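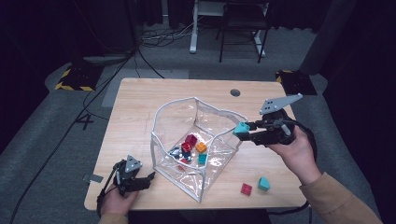 Block bag task, station 4. Right gripper with a teal block over the rim of the bag, left one free.

Sun 16 January

Came in on a Sunday to get the block bag demos moving, because the Mirnavent run is waiting on them and I'd rather have the table to myself anyway. Goal is 200 episodes with the two hand-held grippers. I got 40 done before my forearms gave up. Fine for a first day!

What we want to know is whether the policy can deal with a container that doesn't keep its shape. Back in September we did the same task with a rigid bin and the Altwood baseline learned it without much fuss, but I always suspected it was just memorizing where the rim was. The clear bag sags differently every time you touch it (and you see the blocks through the wall, so a block that's inside can look like one you could grab from the side). Nasty for depth. I love it.

Notes on how I'm doing the demos, so whoever takes the next batch does it the same way:

- One block at a time, right hand does the moving. Left only comes in if the rim folds over the opening.
- Reset the bag between episodes but do NOT straighten it out. I caught myself tidying the seams for the first 2 episodes, tossed both.
- Let go above the rim, don't push the block down in. Pushing drags the whole bag across the table and then the other blocks end up somewhere silly.
- Triangles are a pain when they're lying on their side. The jaws want two flat faces and you only get them from one approach. I've been turning my wrist before I get close, which looks smoother on playback.
- Watch the cable on the right gripper, it likes to hang in a loop by my hand.

Ran the 40 through the Didenko converter over lunch. Tracking looks clean except when I lean over the bag and my sleeve gets close to the plate - a few short dropouts there, nothing I'd throw away yet. Gripper width is noisier than it was in September. Could be the calibration, could be me squeezing too hard.

Next: finish the batch, then train on bag only and on bag plus bin, same seed. Also ask Stisport if they still have the longer cables.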